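Menu Home Interviews Rooms Food Archive
2024-05-05
By the Potville desk
2 min read

The snack box rule

She answers on the second try, kettle going, says she can talk for a bit. We're here about snacks. Specifically the green box – she runs a small swap list out of her front room in Potville, called Billotow, and everything that goes out to members starts in one box on the rug.

"It used to be a cupboard," she says. "Cupboards are where crisps go to die. You push a bag to the back and find it in January."

So, the box. No lid, ever. Everything gets tipped on the floor first, then goes in by size. Big bags at the back, standing up. Little things last.

"People do it the other way round. Little things first, then they can't find them. Then they buy more."
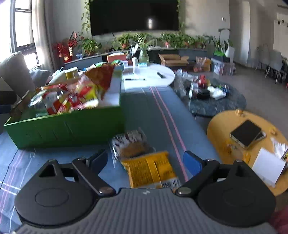
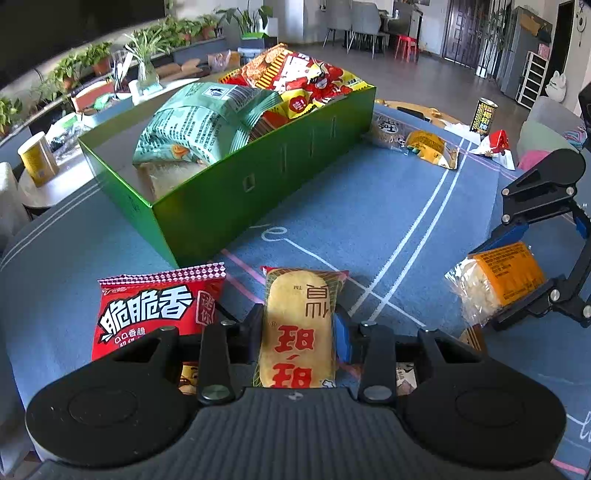
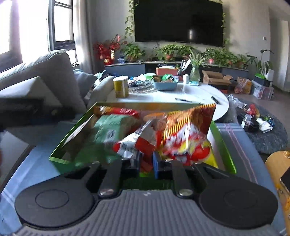
How full is too full? She laughs at that one. Her own limit is 90 packets and she goes over it most months, partly because the big bags are mostly air and she refuses to squash them. The large red and yellow one on the right of the box in the last picture is the sort she means – tall, awkward, takes the room of four small ones. "But you squash it and you've got crumbs. Who wants to swap for crumbs." Anything crumbly in a clear bag she keeps out till the end, and it goes on top.

The floor bit is important to her. Not the table. She tried the table, things rolled off, and she likes to have somewhere to put her tea down.

"On the rug I can see the lot. I sit there, telly off, 2 hours gone."

Does she read the labels? "Dates, always. Flavours I leave as a suprise." Rice crackers are the favourite by miles, anything sweet and puffed. Members ask for them by colour of packet, she says, never by name. Yellow one. Red one. She knows what they mean.

Money – not much in it. Members pay 200 a year between the lot of them and that covers post. She keeps the list in Rutix, which she calls "a spreadsheet with a hat on", and the parcels go from the counter at Xavier, end of her road, before lunch if she can manage it.

Any advice for someone begining with just a bag of shopping and a box?

"Get a bright one. You'll not lose it. And don't sort when you're hungry, I did that once and had to write to 2 people to say sorry."

She has to go then, someone at the door. Parcels, probably.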